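Setting up your Texier dehydrator: first fill and first run

Okay, so the Texier is out of its box, you've washed the trays and the base is sitting level. Now for the fun part! I've owned mine since last December and I've made every mistake you can make with it, so this section is the guide I wish had come in the carton. It covers vegetable chips only. Fruit leather and jerky each get their own section further on.

Before you plug in

1. Give the machine room at the back. The vent is there, and it blows warm air for hours. A hand's width from the wall is plenty.

2. Use a wall outlet, please, and leave the power strip for your lamps.

3. Run it empty for 10 minutes with the lid on. Mine smelled like a new shower curtain the first time. Open a window and it clears.

Caution: keep the cord away from the vent. The cord sleeve on my first unit went soft from the heat and I had to have it replaced.

Picking what to dry

Start with something cheap and watery. Zucchini and cucumber are both good first batches, they dry evenly and you won't cry if you ruin them. Skip onions for now (your curtains will thank you).

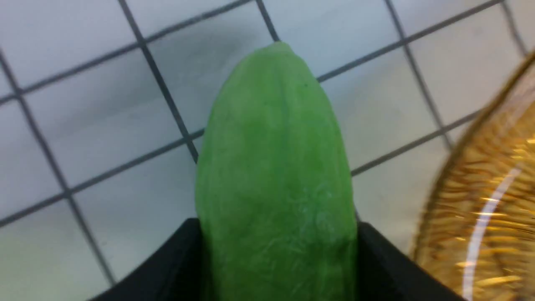 4. Wash everything and dry it with a towel. I mean really dry it, water left on the skin just adds time at the end.

5. Slice to the thickness of a coin. The slicer that comes with the Texier has 3 settings, and I use the middle one for nearly everything. The thin setting makes lovely chips that then glue themselves to the tray.

6. Salt lightly. Drying shrinks the slice and the salt stays put, so whatever tastes right at the start will be way too much later. My first batch was basically a salt lick.

Note: if you like vinegar chips, soak the slices while the machine warms up and pat them off before they go on the trays.

Loading the trays

7. Lay the slices in a single layer. They can touch a little, but don't let them overlap.

8. Put the juiciest slices on the bottom tray, close to the fan, and the drier stuff up top.

9. Snap the lid down until both sides click. If only one side clicks the fan still runs, and you'll wonder six hours later why half your chips are floppy — ask me how I know.
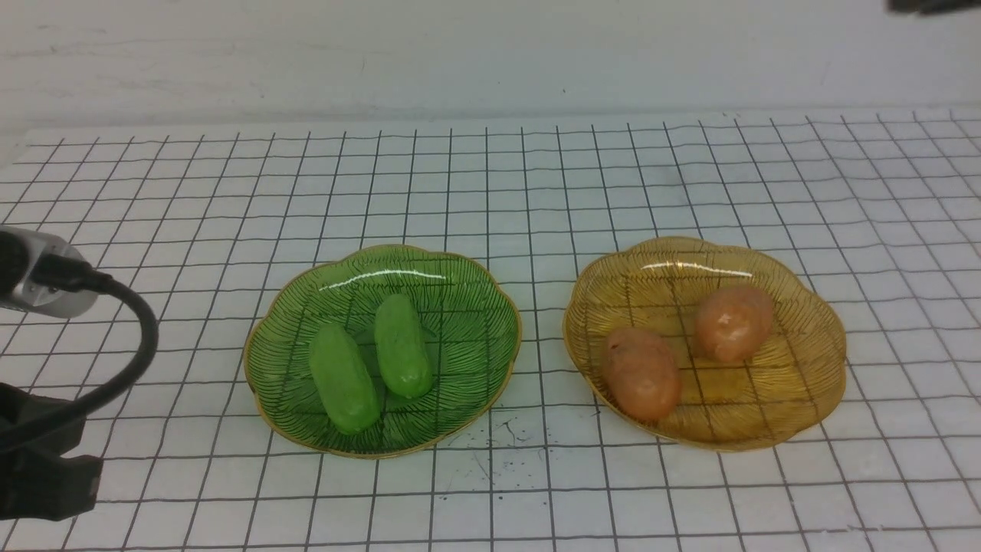

A word on portions, which is where most people go wrong. It's so tempting to fill every tray on day one, and then you've got a mountain of chips in a flavor you don't even like. Keep the first run small and try two seasonings next to each other. I set out a pair of glass plates with a gap between them, one for each flavor, so the piles don't get mixed up while I fuss with the trays. Wavy rims like these are pretty on the table later too, and I'll happily serve the finished chips straight from a green one with a gold edge. Write the flavors on a bit of tape if your memory is like mine!

Setting time and heat

10. Press and hold the dial until the display blinks, then turn it to 122 degrees Fahrenheit. Press once more to lock it in.

11. Set the timer for eight hours. You'll probably stop sooner, but the machine shuts itself off at zero and you don't want that happening at 3 in the morning with damp chips inside.

12. Rotate the trays once, halfway through. Bottom goes to top and the rest move down one.

13. Start checking at hour five. Take one slice out, let it cool on the counter, then bend it. If it snaps, you're done. If it folds, give it another hour.

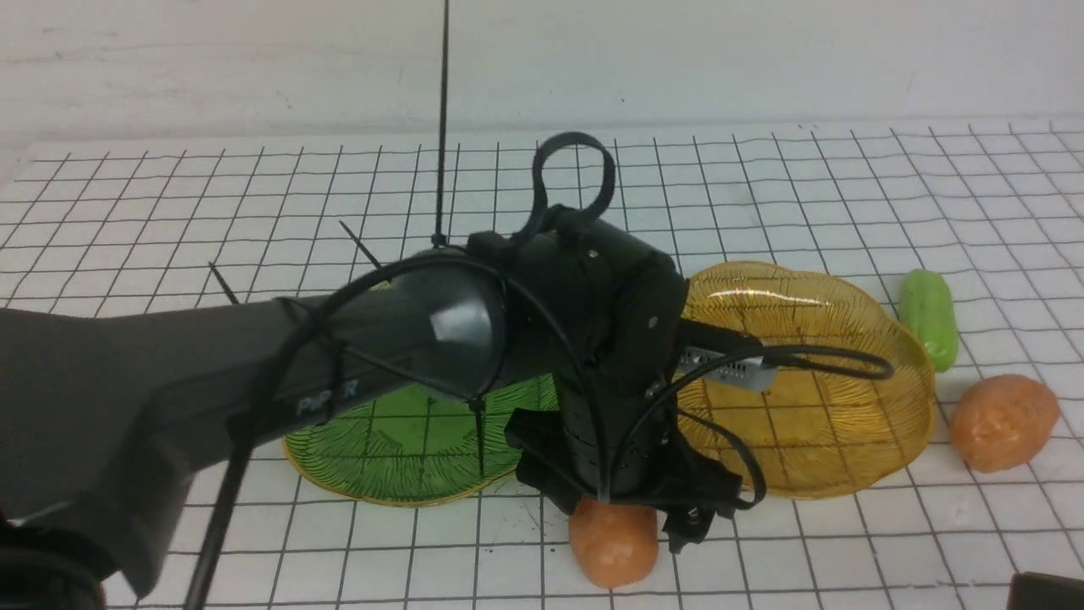 Samah Farouk wrote in to say that her slices never snap at that setting, however long she leaves them, and that in a humid kitchen she gets a much better chip by finishing the last hour a notch hotter. I tried it on a rainy evening and she's right, so if step 13 keeps failing you, go up one notch and check every 20 minutes.

Caution: the trays stay hot after the fan stops. Use a dish towel to lift them.

Let the chips cool all the way before you jar them. Warm chips sweat, and by breakfast you've got limp ones again. Wipe the trays while they're still a little warm, the bits come off much easier, and stand them on edge to air dry.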